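Print this thread | E-mail this thread

White dining table – regret it or not?

mossycoddle
Need opinions fast as the sale ends Monday. We're after a table for the back room and I've got my eye on the Isitero in white, matt finish, seats six. Other half says white is madness. Two kids (4 and 7), one cat, a lot of spaghetti. Floor is dark oak, walls going light grey, and there's a Bakhtiari rug from my aunt that has to stay, reds and blues mostly. Was £528, now with 69 quid off. Anyone lived with one? Do they stain? Does matt show every fingermark or is that gloss?

tallulahbridge
Had gloss white for years. Fingermarks, smears, crumbs, the lot. Moved to matt and much happier. You do see crumbs but you wipe them off, which you ought to be doing anyway.

pintofprawns
Don't. Ours went yellow in a patch by the window. Fine on the rest. Never got it back to one colour, ended up under a cloth permanently so what was the point of white.

tallulahbridge
What was yours though, painted or a proper laminate? Painted goes yellow. Oil based does anyway.

pintofprawns
Painted. Did it myself with a tin of eggshell left over from the skirting. Fair point I suppose but still

Quillback
Bought the Isitero last December from the showroom in Urthorpe. Things I'd want to know before paying –
It isn't a bright white. Slight grey to it. In the shop under the spotlights it looked like paper, at home it's softer. I like it, my sister thought it was dirty.
Turmeric. Just don't. Got most of it off with bicarb paste left on overnight, there's still a ghost of it if you know where to look.
Felt pens came off with a baby wipe. Biro didn't, needed a bit of surgical spirit.
Corners are sharp. Kids at head height, think on.
Delivery men left it in the hall. Two of you needed to get it through a normal door, legs off.

mossycoddle
That's brilliant thank you. The grey tint is a plus for me I think, walls are going light grey. Or is it? Will it all just go to porridge?

Quillback
Depends on your light. What way does the room face

mossycoddle
North. Bit gloomy til teatime.

hobnail_stew
North facing, grey walls, greyish table, that's a dentist's waiting room. Sorry. I'd go warm white on the walls and keep the table, or grey walls and a wood table. Not both cold.

tallulahbridge
Disagree. She's got an oak floor and a big red rug! That's all the warmth you need. Pale table over a busy rug is lovely, gives your eye a rest. A wood table on a wood floor with that rug would be like eating in a pub.

hobnail_stew
Nowt wrong with eating in a pub

pintofprawns
Rug under a dining table with a 4 yr old is the bigger problem here if you ask me. Never mind the table. Ours was cheap and it was still heartbreaking when the beetroot went over.

mossycoddle
Rug's not negotiable, I've tried. It's survived my aunt's dogs so it'll survive beetroot.

carraway_lane
Hand knotted wool is tougher than people think. Mine gets cold water and a dab (no rubbing) and it's had red wine, gravy and worse on it. Turn it round twice a year so the one end doesn't fade. Get a decent underlay as well or the chairs will ruck it up every time someone gets down from the table.

And test the reds for running before you put water anywhere near. Damp white hanky, press it, see what comes off.

mossycoddle
Oh that's good to know re underlay. What sort, felt?

carraway_lane
Felt and rubber one. Cut it an inch or so smaller than the rug all round, otherwise it pokes out and you'll be tripping on it.

Sprocketina
Coming back to the walls. Which grey? We did ours in Wurnau, the second lightest on their card, and it went lilac. Proper lilac. Three coats before I'd admit it. Husband said it was lilac after one.

mossycoddle
Argh. That's the exact one I've got a tester of. It looks ok on the bit of card?

Sprocketina
It looked ok on mine. Do a big patch, both sides of the window, and look at it at 8 in the morning and again with the lamps on. The lightest one on the card is much better behaved. We went over with that and it's a nice quiet grey now, no purple.

hobnail_stew
Or, hear me out, warm white

Sprocketina
You've said

grumbling_tum
Can I be awkward. Why's everyone so set on grey and white still? Feels like everything's been that for years. My parents had brown and orange and nobody fussed about stains because you couldn't see them. Paint it green.

mossycoddle
Because I've got to sell it in a couple of years probably and the estate agent next door (literally next door) goes on about neutrals.

grumbling_tum
Table goes with you when you sell though. So have a nice one.

mossycoddle
Hm. That's an argument FOR the white one isn't it, if it's the one I like

grumbling_tum
Suppose so yes. Walked into that.

pintofprawns
Has anyone asked about heat. Hot dishes. That's what did my mum's in, a casserole straight from the oven, ring on it for ever.

Quillback
Trivets. Leaflet with ours says no hot pans and I haven't been daft enough to try. Mugs are fine, no rings from mugs so far. Scratches – a couple of fine ones from a plate with a rough bottom, only show if you get down level with it. Stick felt pads under anything that lives on the table, fruit bowl etc.

tallulahbridge
Oh and don't use those magic sponge things on matt!! They polish it. I've a shiny patch the size of a saucer where I went at some blackcurrant and it's never been the same. Warm water, bit of washing up liquid, microfibre cloth, dry it after.

Quillback
Seconded. Did exactly that on a drawer front.

carraway_lane
What about chairs? You can't really judge the table without.

mossycoddle
Got four old beech ones and need two more. Was going to get 2 odd ones for the ends. Too much with the rug?

carraway_lane
No I'd like that. Keep the ends plain, dark wood or black. Not patterned seats. Check the seat height before you buy though, my ends are a smidge higher than the rest and whoever sits there looks like they're chairing a meeting.

hobnail_stew
Measure the room as well. People always forget the chair has to go back. You want a good 90cm behind each one if you can get it, less if it's just a wall and nobody walks past.

mossycoddle
Just been in with the tape. 90 on three sides, tight by the radiator. Can live with that, 4 yr old can go there, he's thin.

pintofprawns
Radiator end's where mine yellowed come to think of it. Window AND radiator. Just saying.

tallulahbridge
You PAINTED it with SKIRTING PAINT

pintofprawns
I'm aware

mossycoddle
Ok decision more or less made, going to Urthorpe tomorrow to look at one in the flesh. Taking a bit of the wall card and a photo of the rug. Does anyone know if they'll do the delivery cheaper if you ask?

Quillback
They wouldn't for us. They did throw in the felt pads and take the packaging away, worth asking. Car park's shut at the front by the way, go round by the tile place. Cafe there is poor.

Sprocketina
Ask to see it near the door, not under the spots. Take the wall card to the door as well. Can't say this enough, lilac.

mossycoddle
Back. Bought it! Much nicer by the door than under the lights, you were right. It's 13 days for delivery so time to get the walls done first. Went for the lightest Wurnau. Other half has stopped saying madness and has moved on to "well it's your job to wipe it".

tallulahbridge
Hurrah! You'll love it. Buy a good cloth.

hobnail_stew
Good luck with it. I still say warm white but light grey's not the end of the world. Put a decent lamp in that corner, warm bulb, not one of the blue ones.

carraway_lane
Matt white top and a pale grey wall should sit nicely together I think. And the rug will do the rest.
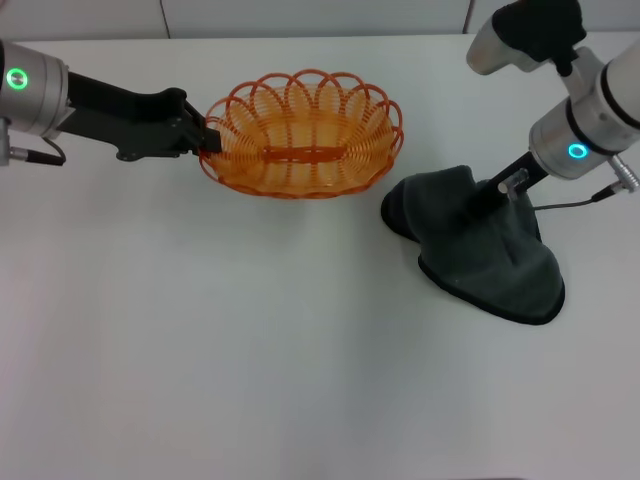 Matt white table top with light grey wall behind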